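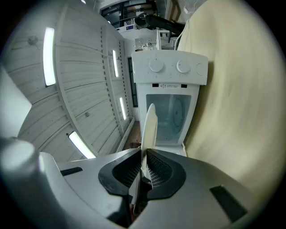 A hand-held gripper near a tall white machine with two dials and a warning label on the front.

How Do You Look After a Gripper?

A gripper is the hand of a robot. Some grippers are fixed to the end of a robot arm. Others are hand-held, so a person carries the gripper around and does the reaching. Both kinds need care, and the jobs are much the same.

At the Kalmont workshop, the gripper is checked every morning before any work starts. The workers call theirs Cleka.

First, the power goes off. No one puts fingers near a gripper that is switched on. Even a small motor can pinch hard.

Next comes cleaning. Dust and grease make things slip, so the fingers are wiped with a soft cloth. The body gets wiped too. Slots and corners are cleaned with a dry brush, which can reach where a cloth can't.

Then the fingers are checked. Look at the thin white finger in the picture. It has a rounded tip. A worker feels along a finger like this for cracks and chips. If it wobbles, the screws are tightened. If it is cracked, it comes off and a new one goes on. Changing a finger on Cleka takes two screws and almost no time.

The dark mesh pads are looked at next. Any pad that is torn or coming loose gets replaced.

Now the power goes back on for a test. The gripper opens and closes a few times while the worker listens. A grinding sound may mean there is dirt inside. A gripper that closes slowly may need a drop of oil or a new part.

The last job is the notebook. The worker writes down what was cleaned and what was changed. After 400 hours of use, Cleka is taken apart for a full check, and the notebook shows when that time has come.

Words to know

Gripper: the part of a robot that holds things.
Motor: a machine part that makes other parts move.
Warning label: a sign on a machine that tells you to be careful. Many have a triangle on them. Read the label before you touch the machine, and ask an adult if you don't understand it.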